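Open Metal Bins for Mixed Household Items – Frequently Asked Questions

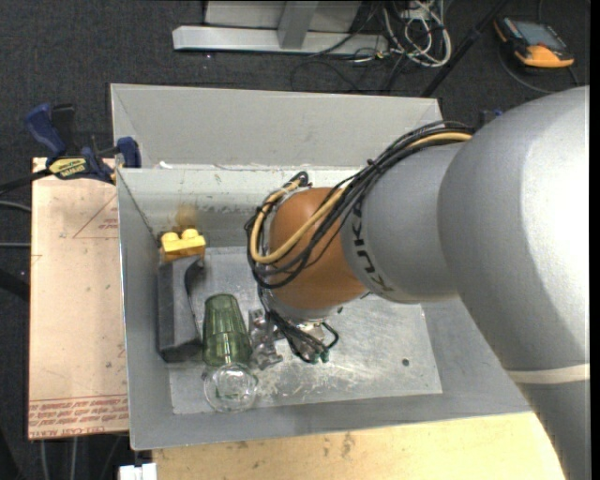 Gray metal bin with a yellow toy block, a dark gray block and a green fluted tumbler along the left side.

Contents
General
Choosing a bin
Loading and arrangement
Drinkware
Toy blocks
Care and cleaning
Ordering and returns

General

What counts as a mixed-item bin?
Any open-topped metal container used to hold things of different shape and material together. Typical contents are toy blocks, drinkware, kitchen tools, small packaged goods and parts of sets waiting to be matched. A bin that holds one kind of item only is covered on the single-stock page.

Which products does this page apply to?
The Droston 202 and Droston 245, and the discontinued Doležal pattern with the same footprint as the 202. The number in the Droston names is the inside depth in millimeters. Most of the loading advice applies to any metal bin with straight walls and no lid.

Why metal?
Metal walls stay flat under side load and do not bow outward when the bin is full. Labels come off without leaving a torn surface. The drawbacks are weight, noise, and hard contact with anything brittle. If the contents are mainly glass or ceramic, use a divided plastic tray.

Can I get a lid?
No lid is made for either size. A sheet of stiff board cut to the outside rim will keep dust off. Do not stack a second bin on a board cover.

Choosing a bin

Which depth do I need?
Measure the tallest item standing up, then the tallest item lying down. If both are under 150 mm, the 202 is enough and is easier to reach into. The 245 suits items that have to stand, such as bottles, tall tumblers and long blocks stored on end.

Is a deeper bin more efficient?
On paper, yes. In use, the bottom third of a deep bin fills with small things that are hard to see and slow to take out. For mixed items a single layer works best, two layers are acceptable, and anything beyond that belongs in a second bin.

Does the finish matter?
Both sizes come in plain gray and in painted gray. Plain walls reflect nearby objects, so a bright item placed close to the wall may show up as a blurred patch of color on the metal. Some people find this distracting when sorting by color. Painted walls reflect less but show scratches sooner.

What is the weight limit?
14 kg for either size, evenly spread. The limit is set by the handles and is the same whether the bin is carried by one person or two. A bin that stays on a shelf or bench may be loaded above this, subject to the rating of the shelf.

Loading and arrangement

Where should the first items go?
Against one side wall. Start at the back corner and work forward along that wall, keeping the rest of the floor clear until the first row is done. Items placed in the center first tend to slide when the bin is lifted, and the space left around them is usually too narrow for anything useful.

How close together should items be?
Close enough that they do not tip, with finger room on at least one side of each. For blocks and boxes, contact on two sides is fine. For round or tapered items, leave a gap on the side you intend to take hold of.

Should long items lie along the wall or across the bin?
Along the wall. A long block laid across the bin divides the floor into two areas and has to be moved whenever something behind it is wanted. Laid along the wall it also acts as a stop for whatever is next to it.

What about items with a cutout or a notch?
Turn the notch so that it faces into the bin and can be seen from above. A notch turned toward the wall is invisible, and small things dropped behind the item collect there. Notched parts are also easier to match with their set when the opening is in view.

Do dark items get lost against the metal?
They can. Dark gray and black items are hard to pick out in the lower corners, especially when the light comes from one side. Place something bright beside them, or use the white Horis liner described under Care and cleaning.

Is there a recommended order for heavy and light items?
Heavy on the floor, light above, as with any container. In a single-layer bin, put heavy items on opposite sides so the load is level when carried. A bin that hangs to one side in the hand should be set down and rearranged.

Can I stand a full bin on end?
No. There is nothing to hold the contents in, and the rim is not made to bear the load.

Drinkware

Can tumblers be stored with harder items?
Plastic tumblers can. Keep them out from under anything heavy and away from sharp metal edges, which leave white scuffs on translucent material. Glass tumblers should go in a tray of their own. If you are not sure what a tumbler is made of, treat it as glass.

Upright or on its side?
Upright tumblers take less floor but tip easily when the bin is moved, the base being the narrow end. A tumbler on its side is more stable once it has a neighbor to rest against. For bins that are carried, lay tumblers down. For bins that stay put, either way will do.

Which way should the open end point?
Toward the front. The rim is then visible, and it is possible to see whether something has rolled inside. It also leaves the narrower base toward the back, where there is usually less room.

Do fluted tumblers need different handling?
Slightly. The ridges give a better grip than a smooth wall and slow down rolling, but they also hold dust in the grooves. Wipe along the grooves, from base to rim. Wiping around the tumbler moves the dust from one groove to the next.

Can tumblers be nested?
Only those of the same pattern. Two fluted tumblers of different make may lock together, ridge against ridge, and come apart with difficulty. If two are stuck, stand the outer one in warm water for a few minutes and turn the inner one gently. Do not pull at an angle.

Why do tumblers look different in color inside the bin?
Translucent material takes on the tone of whatever is behind it. A green tumbler over gray metal will look darker than the same tumbler held up to a window. Check color in daylight before deciding that two pieces belong to different sets.

Toy blocks

Should blocks be stored studs up?
Yes, where there is a choice. With the studs up, the size and type of the block can be read at once, and the flat underside sits properly on the floor of the bin. Blocks lying on their sides rock and are harder to stack.

Can different brands go in one bin?
They can be kept together, but they should not be joined together for storage. Large blocks from different makers often look compatible and are not. Forcing them can spread the walls of the softer block, and it will no longer grip its own set.

How should single blocks be handled when the rest of the set is missing?
Put them in the back corner of the bin, always the same corner, and check that corner whenever a new batch is sorted. Kristýna Jireš, who looks after the sorting benches in our Flultitz shop, clears hers every Friday. Blocks that have gone unmatched for 3 months are sold by weight.

Are small pieces suitable for an open bin?
Not if children can reach it. Anything small enough to be swallowed should be in a closed container. Small pieces also find their way under the larger ones and are missed when the bin is emptied.

Care and cleaning

How do I clean the bin?
Empty it, brush out the corners, and wipe with a damp cloth and a little dish soap. Dry it straight away, paying attention to the bottom seam. Do not use scouring powder on painted walls.

What is the Horis liner?
A thin white mat that covers the floor of the bin. It reduces noise, keeps hard items from sliding, and makes dark ones easier to see. It is cut for the 202 and 245, which share the same floor size, and may be trimmed with scissors. It lowers the usable depth by around 2 mm.

The liner curls at the edges. Is it faulty?
New liners ship rolled. Lay the mat face down under a flat weight overnight. If the edges still lift, turn the mat over – both faces are usable.

Can items go in damp?
No. Water trapped under a tumbler or inside a hollow block marks the metal, and the mark on plain walls is permanent. Let washed items drain on a rack first.

The rim has a dent. Can it be straightened?
A shallow dent can be pressed out with a wooden block on each side of the wall and a clamp. Hammering makes it worse. If the metal has folded or cracked, stop using the bin for anything handled without gloves.

Ordering and returns

Are the bins sold singly?
Yes. Liners are sold in pairs.

Is the Doležal pattern coming back?
There are no plans for this. The remaining stock was sold in October. Liners for the 202 fit Doležal bins without trimming.

Can I return a bin that has been used?
Unused bins may be returned within 14 days. Used bins are accepted only for a manufacturing fault such as an open seam or a loose handle. Scratches on the inside floor are treated as normal wear.

Where can I see both depths side by side?
At the Flultitz shop, next to the shelving. Bring the tallest item you plan to store.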